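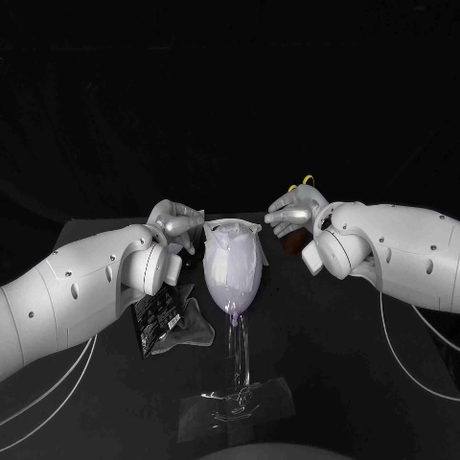

What speed limit should apply to a two-arm cell when both hands work on the same part? The limit should be set on the closing speed between the two hands, and each arm then gets half of it.

Help > Automation > Rules and Good Practice > Two-arm cells

Posted in November by Iraís Magaña
Last updated: November, 4:20 p.m.

I am writing the house rules for a bench cell with two arms and jointed hands. The work is fragile and mixed: thin plastic film, glassware, hand tools. The arms came with a per-arm limit of 500 mm/s, and our draft copies that figure for everything. Our safety reviewer at Skurnach sent the draft back with one remark, that a per-arm limit says nothing about the space between the hands. I can find plenty on keeping people away from a moving arm and very little on keeping one hand away from the other.

What I need:

- a limit for the zone where both hands can reach the part
- a rule for who owns a part while it is being passed or held by both
- a rule for blades and points

People stay outside the guard while the arms are powered. That part is settled and I don't need help with it.

Keir Urquhart

Split the work envelope into two zones. The outer zone is anywhere only one arm can reach. Keep your existing limit there. The shared zone is the overlap, and in it you limit the relative speed of the two wrists. We use 188 mm/s closing speed in ours. If one arm is parked, the other may use the whole allowance. If both move, each gets half. Check it in the controller, not in the task program, or the next person to edit the program will remove it.

For ownership, use a token. One arm is the holder and the other is the helper. The helper may touch the part but may not move it. The token changes only when both hands report contact and both arms are stationary. Write every change to the log with the arm name and time.

Force limits have to be set per part. A single value that is safe for glass will be too low to do anything useful with a tool. Keep the values in a table under revision control, and have the cell refuse to start if the part has no row in it.
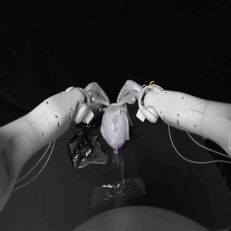 Slamet Pelupessy replied that the token rule fails on soft material, as film gives way under the fingers and the contact signal comes and goes. On his cell at Plumeck the token locked up on almost 60 handovers before they added a hold time. His advice was to require steady contact for a set period before the change, and to treat a lost signal as a stop, with no automatic retry.

I agree with the hold time. I would still allow one retry for film if the arms back off to the outer zone first. For glass, none. A stop with glass in the hand should hold position and keep grip force where it is. Do not open the hand on a stop. Check that your emergency stop does the same, because on some hands loss of power means loss of grip, and then the rule has to be about how high the part may be lifted.

On blades, our rules are short:

- A cutting tool is its own part in the table, with its own speed.
- The pose of the tool is confirmed before the second hand closes in.
- The blade path is planned with the tool length added to the arm model.
- No other part is held by either arm while a blade is in the shared zone.

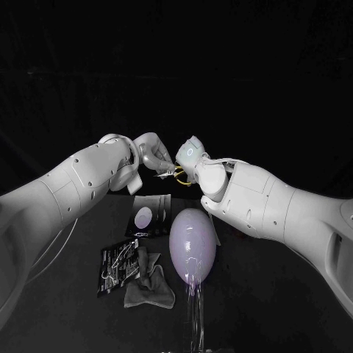 The last of these is the one people argue with, and it costs cycle time. Keep it anyway until you have enough logged runs to justify an exception, and write the exception against a named task and a named tool. "Small tools" is not a category that will survive an audit.

Also add cables to your review. Anything running outside the casing is part of the arm's shape, and the stock collision model usually leaves it out.

Ozan Karabulut

Just run it slow. We do everything at a quarter of the rated speed on the Ersoy cell and never wrote a separate zone rule. Depends what your reviewer wants to see I suppose.

Iraís Magaña

Thanks. I have taken the two zones, the token and the hold time. Ozan, the reviewer wants a stated limit with a reason beside it, so a general slowdown won't pass. The blade rules go in as written. I am still short of a value for the hold time on film and will measure it on our own hands.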